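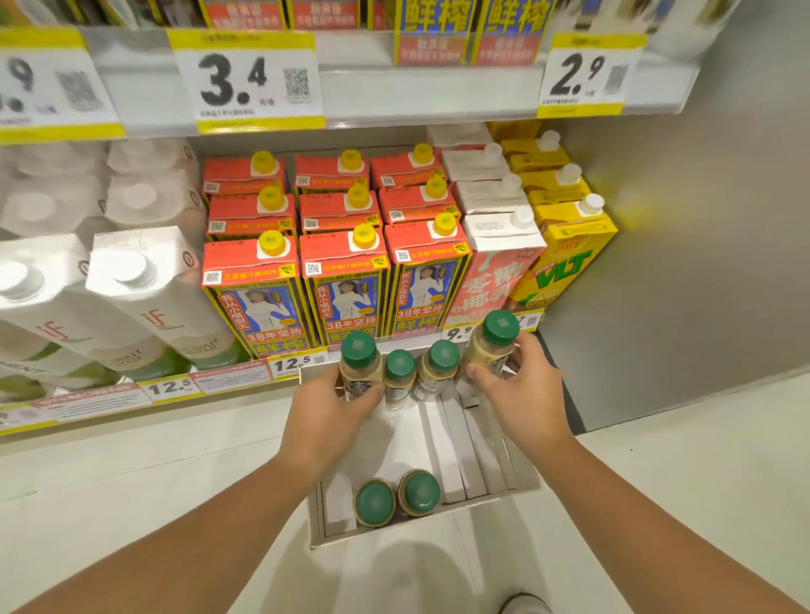

# Recording a shelf-tidying demonstration by hand

These notes cover the hand-recorded part of the shelf task: a person wears the head camera and does the job with bare hands, and the recording is used later to train the arm. Remote control of the arm is dealt with at the end. You should already have the Cevby recorder installed and the head camera charged.

## Before you start

Choose one tray or one short run of shelf. The lower ledge of a chilled cabinet is a good first choice – bottles in a divided cardboard tray have clear places to go, and you are looking down at them, so the hands stay in view.

Set the recorder as follows:

- take length: 49 seconds at most
- task name: `tray_row_back`
- hands: both
- sound: off

Roll sleeves up past the wrist and take off watches. The hand tracker copes badly with loose cuffs.

Put the camera on and tilt it down until the middle of the tray sits in the middle of the preview. Stand close enough to reach the back of the tray without stretching. If you have to lean in, the view swings and the bottles leave it.

## Recording a take

1. Start with both hands out of view. Press the button on the strap and wait for the beep.
2. Look at the tray for a moment before moving.
3. Bring both hands in together. Take hold of a bottle round the body, below the cap, with the fingers spread enough for the camera to see at least the thumb and first finger.
4. Stand the bottle at the back of the tray. Keep hold until it is steady, then open the hand fully before you pull away.
5. Work along the back row. Use one hand to steady an end bottle while the other sets the next one down.
6. Bottles that are lying down or leaning come last. Lift them by the body and turn them upright in the air – don't roll them against the dividers.
7. Take both hands out of view and press the button again.

Move at the speed you would use when handing someone a full cup. The arm can't follow anything quicker, and very slow takes are no better, as the model learns the pauses too.

If you drop something, carry on and put it right. Sofia Psarras keeps those takes in a separate folder called `recover`, and they have been useful. Only throw a take away if a shopper steps in front of you or the camera slips.

## Changing things between takes

Mix up the starting layout every 8 takes. Swap tall bottles for short ones, leave gaps in different compartments, and turn some labels to face the back. Don't change the camera tilt during a set. For the Stovville store we recorded 300 takes, and the first batch was of little use to us as every one began from the same layout.

## Checking the files

Open the set in the viewer and play each take at double speed. Mark it as good if both hands are tracked from first touch to last release. A break of a few frames behind a bottle is fine. Longer ones need cutting or redoing.

Takes go in the shared store under the Athanasiadis folder. The March sets use the old naming, so leave those alone.

## Adding remote control takes

The hand takes teach the order of work and where things go. They don't teach grip force, and for that you need a smaller set made with the Ciletti controller. Connect it on port 3140, home the arm, and repeat the same layouts with one bottle at a time. Squeeze the trigger until the force bar turns green and stop there. Plastic bottles dent before they slip.

Keep the two sets in separate folders. The training script joins them when you pass `--mix`.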